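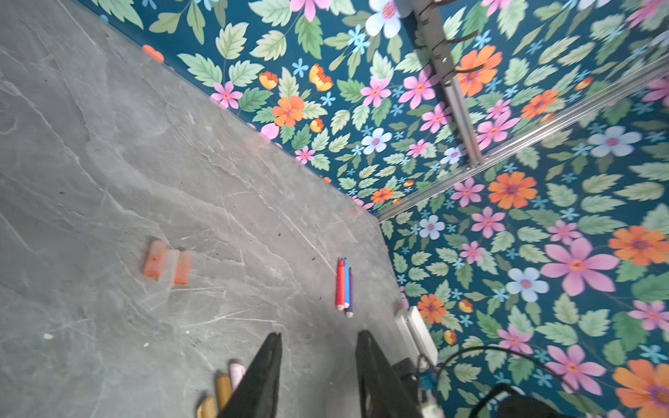 The work surface from the wrist camera, with markers and small cylinders set out in groups of three.

The Case for Reporting the Second Attempt

Research groups that train robots to handle objects have settled on a simple way to report results. A policy is trained, it is run a fixed number of times, and the share of successful runs is printed in a table. The number is easy to compare and easy to remember. It is the position of this essay that the number, reported alone, has become a poor guide to whether a method works, and that laboratories should begin publishing what their robots do after a first grasp fails.

The argument rests on a study carried out at the Groritz laboratory under Melina Dimitriou. The task was modest. A two-finger gripper was asked to pick up slim objects, such as markers, from a flat surface and place them in a tray. Two policies were compared. The first, called Durnik, was trained only on clean demonstrations in which the operator took hold of the object on the first try. The second, called Fragkou, was trained on the same total number of demonstrations, 200, but included cases in which the operator missed, backed away and tried again.

Under the usual scoring, the two policies could hardly be told apart. When objects were spaced well apart, both did well. The difference appeared when objects were placed side by side, nearly touching, so that a gripper finger had to enter a very narrow space. Both policies missed often in that arrangement. Durnik tended to close on nothing, lift, and continue to the tray as though it were carrying something. Fragkou usually returned to the surface and made a further attempt.

A reader of the standard table would have learned almost nothing of this. The layouts with close spacing made up a small part of the test set, and their effect was lost in the average. The finding came to light when Sotiris Vasilakis, then reviewing the recordings for an unrelated timing question, began to note by hand the moment at which each run went wrong. His notes covered 11 layouts, with 5 runs of each policy on every layout. That is a small sample, and the authors have said so. It was still enough to show a pattern that the summary figure had hidden.

Three objections are commonly raised against reporting of this kind. The first is that it takes time. It does, and a laboratory with limited staff will feel the cost. However, the recordings already exist in nearly every case. Wrist camera video is saved as a matter of course for training, and marking the point of first failure requires a person to watch it once.

The second objection is that retries reward slow and careless behavior. A robot that gropes at a marker until it happens to catch it should not receive the same credit as one that picks it up cleanly. This is a fair concern, and it is the reason first-attempt success should remain in the table. The proposal is to print a second column beside it, giving the share of failed first attempts that were later recovered within a stated time limit.

The third objection is more serious. It holds that there is no shared definition of an attempt. Does a finger that brushes an object and withdraws count as one? Does a push that brings two markers closer together count as a failure, or as preparation? The Groritz study adopted its own rule, under which an attempt begins when the fingers start to close. Other groups may prefer a different rule. What matters at this stage is that the rule be written down and applied to every policy in the comparison, including the authors' own.

There is also a question of what is placed in front of the robot. Many published tests use blocks of one size on a bare table, with generous space between them. Such layouts are convenient to reset and make for tidy figures. They leave out thin objects, clear objects, and objects that lie against their neighbors, and these are the conditions under which a first grasp is most likely to fail. A benchmark that avoids them cannot measure recovery, because it gives the robot little to recover from.

The Drindiso workshop will consider its reporting guidelines in November. The draft now in circulation asks authors to state the number of runs and the success rate. It should also ask for the layouts used, the definition of an attempt, and the outcome of every run in which the first attempt failed. Authors who cannot supply the last item should be permitted to say so in a single sentence, and reviewers should be permitted to take that sentence into account.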